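Sernberg Pass truck holding area
Winter closure checklist, with comments

For use when the road over the pass is shut and trucks are being held at the Zidberg lot or along the shoulder below it. Fill in one copy per closure. Mark each line OK, FIX or N/A and write a comment for anything marked FIX. The entries below are from the May walk-through, done at 6 a.m. with the lot full.

1. Entrance and traffic control

1.1 Closure sign lit and readable from the last turnout. OK.
1.2 Cones set to keep one lane open for ambulances and plows. FIX. Cones were out, but the lane narrowed to almost nothing by the fuel station. Two trailers were parked with their rear ends over the line. Drivers moved when asked.
1.3 Trucks carrying fuel or chemicals parked in the marked bay, away from the food stalls. OK.
1.4 Livestock trucks given the spaces nearest the water point. FIX. Three were found at the far end. The gate crew had not been told to ask about cargo.
1.5 Queue on the shoulder kept to one side only. OK. At its longest the line ran 1000 meters below the gate.

2. Lot surface and lighting

2.1 Ice and packed snow cleared from walking routes. FIX. Main path fine. The path to the toilets had a sheet of ice under the gutter and needs grit every evening, before dark.
2.2 Potholes filled or coned. OK, except the one at the scale house, which has been on this list since last winter.
2.3 Pole lights working. FIX. 21 lit, the rest out on the same circuit. Sakar has the electrical contract and has been called.
2.4 Drain covers in place. OK.

3. Engines, heaters and air

3.1 Drivers told not to sleep with a portable stove burning in the cab. OK. Notice handed out at the gate. Keep doing this by hand -- the posted one gets covered by snow.
3.2 Exhaust pipes clear of drifted snow on all idling trucks. FIX. Several on the north row were buried. Shovels should be left at both ends of the row.
3.3 Carbon monoxide alarm working in the rest building. OK. Tested, sounded, reset.
3.4 Diesel supply enough for one full night. OK.

4. Warm clothing and bedding

4.1 Padded jackets available for drivers who came up without winter gear. FIX. Large sizes gone by midnight. Restock before the next closure.
4.2 Jackets checked for working zippers and dry lining before they go back in the bin. OK.
4.3 Blankets washed and bagged by size. OK.
4.4 Sign-out sheet in use. FIX. Sheet was there, pen was not.
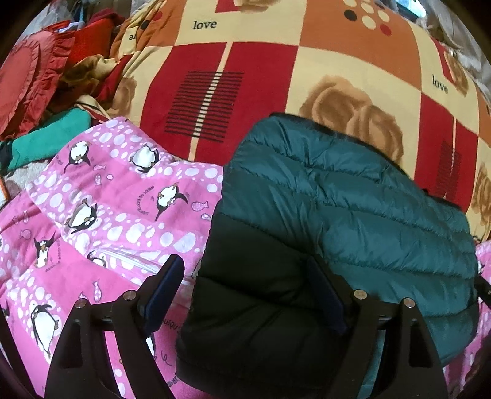
Qiu wrote in to say that the last closure was handled better than the ones before it, but that trucks at the bottom of the line heard nothing for hours. Could someone walk down the queue with news, even if the news is that nothing has changed? Drivers were turning around on the shoulder on the strength of rumors, and one of them nearly went into the ditch.

Comment noted and added as line 5.4.

5. Information to drivers

5.1 Radio channel posted at the gate. OK.
5.2 Road report updated every 90 minutes. FIX. Updates stopped overnight. The night shift must post one even when there is no change.
5.3 Expected opening time not given unless confirmed by the plow crew. OK.
5.4 Walk the queue on foot with each update, top to bottom. NEW. To start with the next closure.

6. Food, water and toilets

6.1 Drinking water on site. OK. Tank holds 1000 gallons and was over half full.
6.2 Hot food stall open and prices posted. OK.
6.3 Toilets clean and supplied. FIX. Two of the units were locked and the key could not be found. Spare key now kept in the gate hut.
6.4 Trash barrels emptied. FIX. Overflowing by morning.
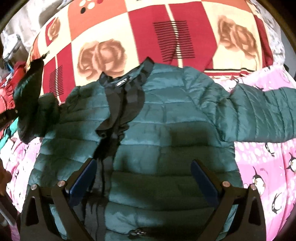 Padded jacket, zipper front.

7. Reopening

7.1 Release trucks in groups, livestock and perishable loads first. OK.
7.2 Chains checked at the gate before each group goes up. OK. Four trucks sent back to fit them.
7.3 Oncoming traffic held at the Zidberg side until the group is through. OK.
7.4 Walk the lot after the last truck leaves. FIX. Not done. Wheel chocks and a tow strap were left lying in the exit lane.

Lines still open from earlier closures: 2.2 (pothole at scale house), 6.4 (more barrels). Return the filled-in copy to the gate hut.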